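読了時間:約4分

件名:Re: 共用棚の整理と、春に買った糸のこと

お疲れさまです。出先からなので手短に。返事おそくなってすみません。

Ehsan Naqviさんの書き込み:
> 編み物部のみなさま
>
> 3月にまとめ買いしたOmentの中細ですが、残りを確認したところ
> 生成りが6玉、ほかは使い切りでした。
> 秋のひざ掛けを生成りで行くなら追加注文が必要です。
> 以前と同じロットはもう出ないそうです。
> Kellettiに切り替える案もあります。ご意見ください。
> それから、棚の輪針に号数の札がついていないものが
> まじっています。心当たりの方、お願いします。
>
> Ehsan

まず糸。わたしはKelletti派です。ロット違いの生成りを継ぐと、面で見たとき絶対わかる。去年のショールで懲りました。途中から黄みが出て、結局ほどいて二段ごとに交互に編みなおし。あれはもうやりたくない。

値段はKellettiが一玉585円、Omentが400円。差額185円、じゃなかった、いま見たら会員価格で583円でした。なので差は183円。ひざ掛け一枚で考えるとそこそこ効いてきますが、洗ったあとの毛羽立ちがぜんぜん違うので、個人的には払う価値あり。反対の人いたら言ってください。
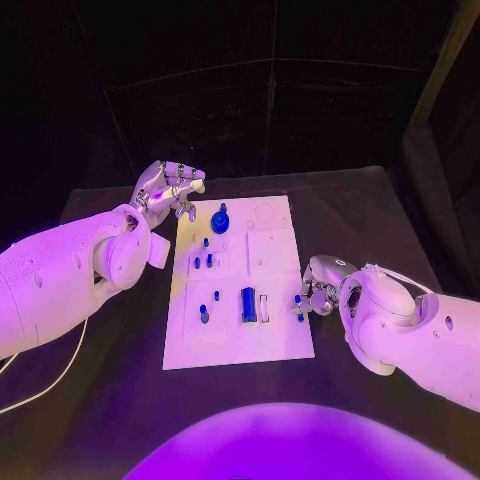

あと残っている生成りの使い道。縁編みだけに回すのはどうでしょう。本体と色が違えば、ロットのことは気にならないはず。本体は灰色か紺。紺は夜編むと目が見えないので、わたしは灰色に一票です。老眼には紺つらい……。

ゲージの件も。前回の見本、人によって手がゆるいのとキツいのとで、モチーフの大きさがそろいませんでした。つなぐ段になって気づくと大変なので、今度は各自一枚編んで、水通しして、乾いてから測る。水通し前の寸法は書かなくていいです。針の号数だけ必ずメモして下さい。アイロンは浮かせて蒸気だけ。押さえるとぺたんこになります。 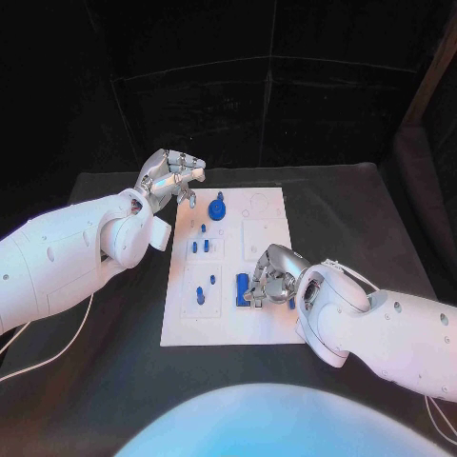
最終更新:2021年8月6日

つづき。輪針の札、たぶんわたしです。すみません。竹の短いやつは全部わたしが戻したぶんなので、次のとき測って札つけます。金属のほうは知りません。コードがKakakhelの太いのなら前の班のかも。針ゲージは引き出しの奥、布の袋の中。袋ごと持って帰らないでくださいね、前に一度ゆくえ不明になったので。

編み図について。Wundelの図案集のうち、葉っぱのほうは七段目の記号が変です。右上二目一度が左右とも同じ向きになってる。図のとおりに編むと葉がよじれます。左側は左上二目一度に読みかえてください。正誤表は出てないみたい。コピーに赤で直しをいれておいたので、それを見てもらえれば。

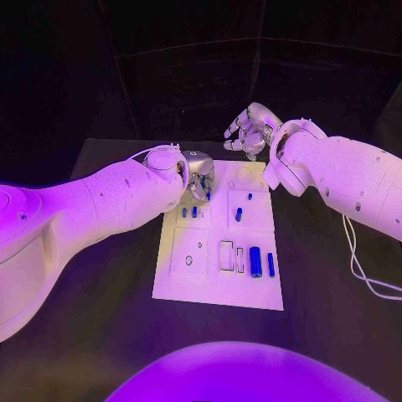
作り目は指でかける普通のやつで大丈夫ですが、号数をひとつ上げて、ゆるめに。縁を拾うときに楽です。端の目はすべり目にしないで表編みで。すべり目だと拾う目数が足りなくなって、みんなで首をひねることになります(前科あり)。糸端は15センチは残して、とじ針で始末するのは最後にまとめて。途中で切られると直しがきかないんです。

はじめての方は四角いガーターの一枚からでいいと思います。葉っぱは減らし目に慣れてから。見てほしい人は編みかけのまま持ってきてください、ほどかないで。どこで間違えたかわからなくなるので。目を落としてたら、とりあえず安全ピンか段数マーカーで止めといてください。

注文はEhsanさんにおまかせしていいですか? 灰色と紺、どちらにするかだけ先に決まればと思います。意見ある人はこのメールに返信で。個別にもらっても見落としますです。

では電車来たので、このへんで。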